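10/02/2024
By Joni Peltonen

Spent my Saturday at the table with the big red button again. 134 good examples by teatime, which leaves the button job on 165 with yesterday's lot added in - I'd told Notburga we'd be at 189 before the weekend was out, so I've got a bit of catching up to do tomorrow!

It's such a silly little task when you say it out loud. Reach over, press, come back, save, start again. But Nandik learns from whatever we give it, and in January we gave it 50 presses that were all the same, so of course it only knew the one way. Now I shift the button a bit each time and try to come at it from a new side.
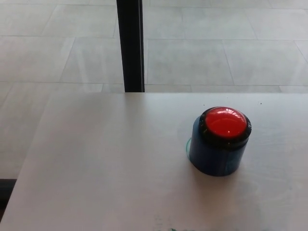
The button on the table, green cord round the left side.

I threw out a fair few where I'd dithered on the way in. Ronaldo thinks I'm too fussy and that a bit of dithering does it good. Maybe he's right, I've put them in a separate folder just in case.

Shoulders ache. Jennylyn wants to start on drawers next week and I can't wait - anything with a handle, please. Must remember to ask her about the labels.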